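Grurnside Workshop Room: Activity Board Check, with my comments

Checked by me, on a Monday, kettle on, door propped open. I do this one every couple of months and I always end up writing more in the comments than in the boxes, so apologies if you only wanted the ticks. The ticks are there, you just have to wade a bit.

What's being checked: the portable task board with the buttons, sliders and toggle switches, the white table it gets used on, the storage, and the paperwork. Asset tag 1267. The Hallidel bits and pieces have their own sheet and I've not touched them today.

How I mark things: OK means I'd let anyone use it right now. WATCH means fine today but look at it again next time. FIX means it doesn't go out until somebody's sorted it.

PART A: BEFORE YOU TOUCH THE BOARD

A1. Table stands level and doesn't rock
OK. I leant on every corner with my full weight, which is a fair test after the lunch I'd had. There used to be a folded bit of card under one leg and I'm pleased to say we no longer need it.

A2. Table top clean, no sticky patches, no splinters or lifted edges
OK. Wiped down with a damp cloth and then a dry one. Please don't use the lemon spray on it, it leaves a film and the board slides about like a tea tray.

A3. Side and back panels firm
OK. A good push on each and nothing shifted. One corner join had some old tape stuck to it that I picked off with my thumbnail (very satisfying).

A4. Floor clear, nothing to trip over
FIX, then OK. There was an extension lead running from the wall to absolutely nothing. I've coiled it up and hung it on the hook. If you get it out, put it back!

A5. Lighting good enough to read the labels
OK. I read them all from my chair without my glasses, so you'll have no trouble.

PART B: CASE AND HANDLES

B1. Handles tight, no cracks, no wobble
OK on the right, WATCH on the left. I picked the whole thing up by both handles, held it over the table and gave it a gentle jiggle. The left one has the tiniest bit of give. I wouldn't call it loose, but I noticed it, and last time I didn't. Two hands when you carry it, please, one on each handle, even if you're strong.

B2. No sharp edges where fingers go
OK. Ran a fingertip round the inside of both handles and along the front. A cotton wool ball is better for this if you have one, it snags on anything rough. I had one in my bag, so I did it again with that and it came away whole.

B3. Modules sit flush with each other
OK. No gap big enough to nip a finger. I can get the corner of a sheet of paper in between the middle and the left one, which I could do last time as well, so I don't think it's moving.

B4. Front screws present and snug
OK. Quarter turn check with the small screwdriver, and stop as soon as you feel it bite. Whoever did these before me had arms like a blacksmith and I had an awful job with one of them.

B5. Stands flat, doesn't creep when pressed
WATCH. It creeps a bit when you press hard at the back. I gave the underside a wipe and it was better. If it's still doing it next time I'll ask about some new feet.

PART C: BUTTONS

C1. Every button goes down and comes back up by itself
OK. Ten presses each, and not gently, because nobody who comes to our sessions presses anything gently. The yellow one felt slow for the first couple of goes and then woke up. I'll put that down to crumbs and leave it as OK, but do have a feel of it yourself.

C2. Caps tight, can't be twisted or lifted off
OK. This is the one I care about most, as a cap in a small mouth is no joke. I tried to turn every cap and tried to get a nail under the edge. No luck on any, which is what we're after.

C3. Colours still easy to tell apart
OK. The blue and the green are a bit close for some people in poor light, so I tell new folk where they are as well as what colour they are: blue on the left, green on the right, red at the top, yellow nearest you. It saves a lot of muddle.

C4. Rings round the buttons clean
FIX, then OK. Cotton bud with a drop of soapy water, squeezed nearly dry. Don't squirt anything straight on. I did all four and the state of that cotton bud I will spare you.

PART D: SLIDERS

D1. Sliders travel the full length without catching
OK on the back one. WATCH on the front one, which has a slight hitch partway along. You can push through it easily, but somebody with weaker hands may think they've reached the end.

D2. Slider blocks can't be pulled off
OK. Gave each a straight tug upwards. Both stayed put.

D3. Numbers readable
OK. White on dark, and they've lasted really well when you think how many thumbs have been over them. Don't scrub there. A soft dry cloth does it.

D4. Tracks free of dust and bits
FIX, then OK. A clean, dry paintbrush is the best thing for this, the sort that comes free with a child's paint set. I've left one in the drawer with a label on, so please don't paint with it.

D5. Where to leave them
When I've finished I like everything put back in the same place every time, so that the next person can see straight away if something has been knocked. It doesn't matter hugely where, as long as we all do the same.

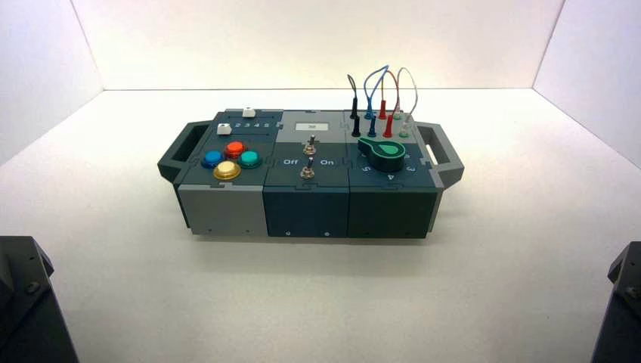
I've gone on about this before, and I know it sounds fussy, but when the board came back from the Jinodwood open day it had been left any old how and it took me half an hour to work out whether a slider was stuck or had just been shoved to the end by somebody's elbow. So: park it, middle of the table, handles clear at both ends so you can get your hands in, and nothing else put down beside it. No mugs. I do mean mugs.

PART E: SWITCHES AND DISPLAY

E1. Toggle switches move firmly, no floppiness
OK. Both have a good solid click. The front one is nicer than the back one, in my opinion, but that isn't on the form.

E2. Collars tight
OK. Finger tight and then no further. If one starts turning with the switch, stop and mark it FIX, as it'll twist whatever's fastened underneath.

E3. Off and On labels in place
OK. Off is on the left and On is on the right, and both are crisp. I had a new helper ask me which way was off, so perhaps point it out when you start.

E4. Display window clean, no cracks
OK. Wiped with the glasses cloth. Please don't press on it to see if it does anything. It's a window, it isn't a button, and you'd be amazed how many people have a go.

PART F: STORAGE AND PAPERS

F1. Storage box dry, lid shuts
OK. It's the big Huang box on the lower shelf. Lid shuts with a push on both sides.

F2. Goes in the box the right way up
OK. Controls facing up, and the folded towel goes on top. I've washed the towel.

F3. Instruction sheet in the lid pocket
FIX. Gone again! I'll print 2 this time and laminate them, and one is going on the wall where it can't wander off.

F4. Asset tag readable
WATCH. The last digit is rubbing away. I went over it with a marker, but it wants a new sticker.

F5. Last check sheet filed
OK. The ring binder is getting very full and goes back to before the year 2000, so if anyone fancies an afternoon with the shredder, do shout.

STILL TO DO

Left handle, look again next time and tighten if it's worse.
Front slider, find out what the hitch is.
Feet, if it's still creeping.
Instruction sheets, print and laminate.
New sticker for the tag.

Overall: safe to use. Nothing above would stop me putting it out for the next session, and I will be. If you find anything I've missed, write it on the back of this sheet in pen, please. The pencil ones rub off in the binder and then I'm stood there in November holding it up to the window trying to make out what you said.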